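# Open day at Trikum: bin picking with long parts

Trikum opened its test hall to visitors in March and I went for the afternoon session. I have spent enough time with feeders and fixtures to be interested in anything that claims to replace them, and the program listed a live bin picking run with elongated parts. Long parts are where most of the bin picking I have seen gets awkward. They bridge, they lie against walls, and a grasp that works on one end swings the other end into something.

The hall is the old Campos building, one large room with the loading doors still in place. Registration took a few minutes and safety glasses were handed out at the door. There were four stations. I skipped the palletizing one and gave the conveyor tracking station a quick look. The remaining time went to Polletti, the name Trikum uses for its bin picking project, and to a short talk on the software behind it.

## The setup

The Polletti station is plain. A KUKA arm works over an open-topped metal bin, and the bin sits on a wooden tabletop. The parts are long, narrow rectangular blocks in two colors, red and dark green. The color has no meaning for the planner. It helps people who are logging results by hand tell one part from another, and I would have done the same.

Perception is handled by a package called Pollow, developed in the same building. It takes a depth image, fits a box model to each part it can find, and returns a ranked list of candidates. Each candidate comes with a pose, a grasp point along the long axis, and a score. The score is a weighted sum of four terms:

- how much of the top face is visible
- clearance for the fingers on both long sides
- distance from the grasp point to the middle of the part
- angle between the approach direction and vertical

The weights were set by hand. I asked whether they had tried learning them, and they had, on an earlier part. The learned weights did slightly better on that part and worse on everything else, so the hand-set ones stayed. That matches my own experience with small data sets.

The engineer running the station explained the collision check in some detail. Fingers, wrist and hoses are modeled as capsules, the bin as five planes. Five planes is crude. A real bin has a rim and dents, and the floor is never flat, so the planes are offset inward by 3 mm. The offset costs them reach in the corners and they know it.

## The cycle

One cycle goes like this. The arm moves clear and the depth image is taken. Pollow returns the list. The planner goes down the list and stops at the first candidate with a valid path in and a valid path out. The arm approaches, slows down for the last part of the descent, closes, and lifts straight up before moving sideways. If the finger position after closing is outside tolerance, the pick is recorded as a miss and the cycle starts again with a new image.

The slow descent was longer than I expected. Most of the cycle time is there, and in the straight lift. Trikum could shorten both, but the straight lift is what stops a long part from dragging its neighbors along the floor. I watched one run where two blocks were lying nearly parallel and close together. The planner passed over both and took a more isolated one first. It came back for the pair later in the run, when there was more room on one side.

That ordering is not programmed explicitly. It falls out of the clearance term. I like this kind of design, where a sensible sequence comes from a per-part score and there is no separate sequencing layer to maintain. The disadvantage is that you cannot easily tell it to do otherwise. If a downstream process wants red before green, for example, you have to filter the list before the planner sees it and accept that it will sometimes have nothing to work with.

Parts near the walls are the other case worth watching. A parallel grip across the short dimension needs room for a finger on each side, and a block lying tight against a wall leaves room on one side only. The planner then looks for a tilted approach. With the inward offset on the planes, many of those are rejected even though a person with the pendant in hand could do them.
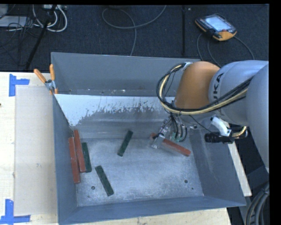 A visitor standing next to me objected that six blocks in a bin that size is a sorting exercise, and that he would want to see it filled to the rim before drawing any conclusions. The engineer agreed with the first half. Sparse bins are used for tuning the wall cases, he told us, as a full bin hides them: there is nearly always an easier part on top, and the hard ones only turn up in the last few picks. Filled bins are run separately.

I think the answer is fair, with one reservation. Last picks are hard in a full bin for a second reason. By then the earlier picks have disturbed the pile many times over, and parts end up in poses that do not come up when somebody places them by hand. You can set up wall cases deliberately and still miss the distribution that matters. The visitor made the same point in different words and there was a short discussion of how to shake a bin reproducibly. No one had a good method.

## Numbers

The talk after the demonstration was brief and had one slide with results on it. Trikum reported 900 attempts over the test campaign, of which 792 were successful on the first try. That comes out at 88 percent, against an internal target of 85. A pick counts as successful if the part is lifted clear of the rim and placed in the receiving tray without contact on the way. A part that is lifted but slips and lands back in the bin is a failure, even if the next attempt gets it.

I copied down the breakdown of the failures as far as it was given, in order of frequency:

1. No valid grasp found, part against a wall or in a corner.
2. Finger contact with a neighboring part during descent.
3. Part slipped or rotated in the grip during the lift.
4. Wrong pose from Pollow, mostly on two touching parts fitted as one.

The first category being counted as an attempt surprised me. Many published figures leave out the cycles where the system declines to move, and the result looks better for it. I would rather see it done this way. It also means the 88 percent cannot be compared directly with most of what you find in brochures.

The third category interests me most. A long block gripped off center produces a moment at the fingers, and flat metal on a smooth face has little to resist it with. The third term of the score is meant to keep the grasp point near the middle, but when the middle is covered by another part the planner trades distance for access. A hard limit on the offset would remove most of the slips and move them into category one. Whether that is an improvement depends on what a slip costs you. In a cell that runs unattended, a declined pick stops the line and a slip only repeats, so the slip may be cheaper.

## Calibration

I asked about calibration and got a longer answer than I had planned for. The bin is located once per setup, by touching points on the rim with a probe tip. It is not located again between runs. If the bin is knocked, the planes in the model are wrong by the same amount, and nothing in the software will notice until a finger touches a wall. Fitting the rim in every depth image is on their list. They tried it, and the fit was noisy on bare metal. Reflections from the floor and the sloped surface gave them holes in the depth data and, worse, points that looked valid and were not.

They considered painting the inside of the bin matte and decided against it. Customers will arrive with whatever bins they have, scratched and shiny and patched, and a system tuned on matte gray would have to be tuned again on site. I have made the opposite decision in the past, and regretted it during commissioning.

## Remarks

Some loose notes from my notebook that do not fit elsewhere:

- Pollow runs on an ordinary workstation. The time from image to candidate list was short compared with the motion, and I stopped paying attention to it.
- There is no force sensing at the wrist. Contact is detected from the joint side only, and the threshold is set high to avoid false stops.
- Changing to a new part takes a model file, a finger width and a set of weights. The first two take minutes. I did not get a clear answer on the third.
- Candidate lists are logged in full, including the rejected ones with the reason for rejection. This is more useful than video when you are trying to find out why the arm is standing still.
- The operator used the teach pendant for one recovery while I was there, a jog upward and a restart. It took less time than the explanation that followed.

The filled-bin runs are going to be shown at the next open day, with the same blocks. I have asked for the rejected-candidate logs from the sparse runs and was told they could probably be released with the part models removed. If they arrive I will go through the wall cases, starting with how many of the rejections would disappear at a smaller plane offset.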